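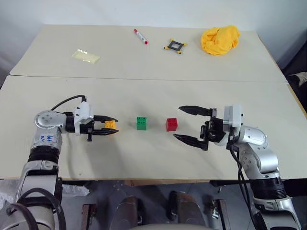 *Kuslow bench pair, left gripper with the yellow brick, green and red still to go.*

# Kuslow two-arm bench unit

Demo unit, Makow showroom. Open day Thu 13 November, doors 10 till 4. Drop in, no booking unless you're bringing a class (then email Anong first please).

## What you get

- Two arms, left and right, silver with black joints
- Two parallel grippers, two fingers each
- Wrist brackets, fitted
- Head camera and mount
- Zerouali control box, software loaded, one year of updates
- Power leads, spare finger set, hex keys

Table not included. Ours is two boards pushed together and it does the job. If yours has a seam like ours, keep the small parts off it. A pen will find it every time.

Stock code 411 for the standard fingers, 487 for the long ones. Same price. If you don't say which we send standard, so say which!

## What we run on the day

Brick work mostly. Pick up, put down, line up, hand from one arm to the other. Bricks are a good honest test, square sides, easy to grip, easy to see when it's gone crooked. Niilo Savolainen drives in the morning, Naima Abdel Hamid after lunch. Both will let you have a go.

Have a go means you sit at the controls and move the arms yourself. Kids too, with an adult next to them. Hands stay off the table while the arms are live, no exceptions, and long hair tied back.

After bricks there's the harder stuff if we get to it. Marker, cloth, a flat packet. Cloth is slow. The packet is slower, thin film lies flat and the fingers want an edge to grab. Ask Niilo to show you his trick with the corner, he's pretty pleased with it.
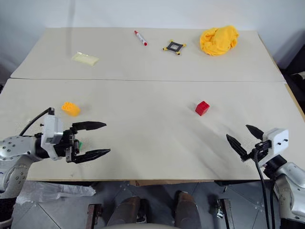 *Both grippers open. Marker, square frame, packet and cloth at the back.*

## Questions we keep getting

**Does it run by itself?** Some of it. The line-up job can run from a recording, the rest on the day is a person driving. We'll tell you which is which as we go.

**Will it fit my bench?** Bring the measurements, length and depth, and how thick the top is. Anas Radwan has the mounting drawings and will go over them with you. Wobbly bench = wobbly grip. Brace the legs.

**Left arm only?** Yep, sold singly as well. You can add the right one later, same control box.

**How loud?** Quieter than the coffee machine. Grippers click a bit when they open all the way.

**Can I bring my own parts to try?** Please do. Nothing wet, nothing sharp, nothing you'd cry over. Small enough to sit in your palm is about right. Last March a fellow brought a bag of drawer knobs and that was the best hour of the day.

**Colour?** Silver. That's the colour.

## Lead time and service

22 working days from order to your door in the metro area, longer for the north and the islands. Setup visit is extra, half a day, Nevzat Güneş does them all so book early. Fingers and cables are wear parts and we keep them on the shelf. Check the wrist cable loop every week or so, if its rubbing on the housing clip it back a notch.

Already have an Ovau controller? Talk to us before you order. Older ones need an adaptor and we only have 2 left, more are on there way.

## Getting here

Makow showroom, enter off the laneway, roller door will be up. Parking out front is one hour only and they do check. Tram stop is at the corner. Step at the door, ramp on request, just ring the bell.

Price list at the counter or by email. Open day orders get the spare finger set doubled.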